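Getting Tea Stains and Gray Scuffs Off Everyday Plates

I love a plain cream plate. It makes toast look good, it goes with everything, and with a little care it'll last you for years! Most of the marks people give up on come off in a few minutes with stuff you already have.
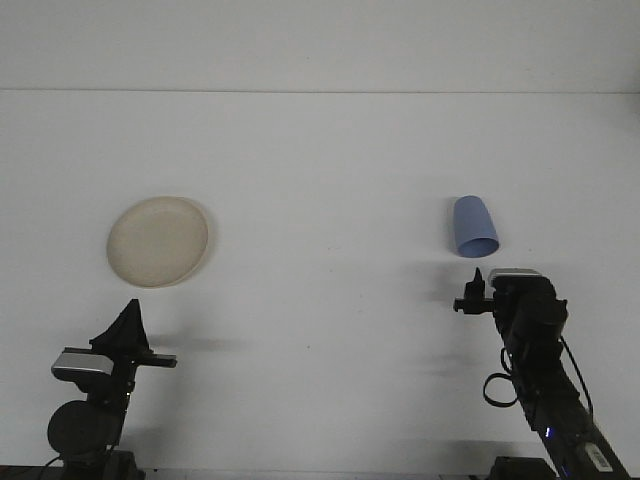
Page last changed: February 17, 2026

Tea and coffee rings
Mix baking soda with just enough water to make a paste (think toothpaste). Rub it on with a damp cloth, leave it for 6 minutes, rinse. I did my whole cupboard this way in September and was so pleased I started on the mugs!

Gray knife scuffs
Those pencil-looking lines are usually metal left behind by your silverware. Use a soft cleanser made for cookware, small circles, light pressure. Try the back of the plate first, especially if it's plastic or melamine, which scratches easily.

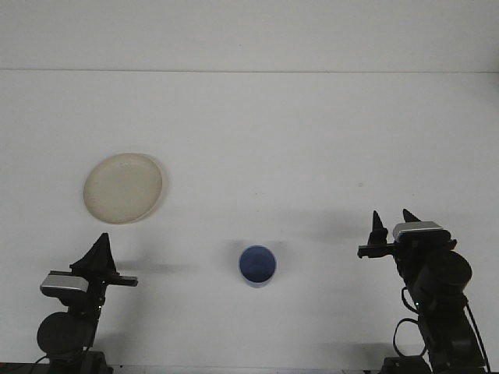
Greasy film
Dish soap, hot water and a splash of white vinegar. Let the plates sit while you wipe the counters, then wash as usual. Beril Gökçe wrote in to say she adds a second rinse, and I've been doing it ever since – what a difference!

Stacking
Slip a paper towel between plates if yours scuff easily, and keep stacks to four or so.

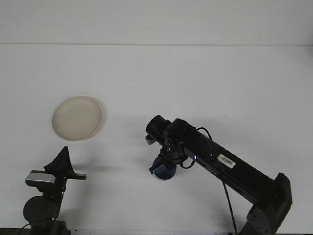 Coffee filters work just as well, by the way, and a pack of 100 costs very little. Skip newspaper, the ink rubs off.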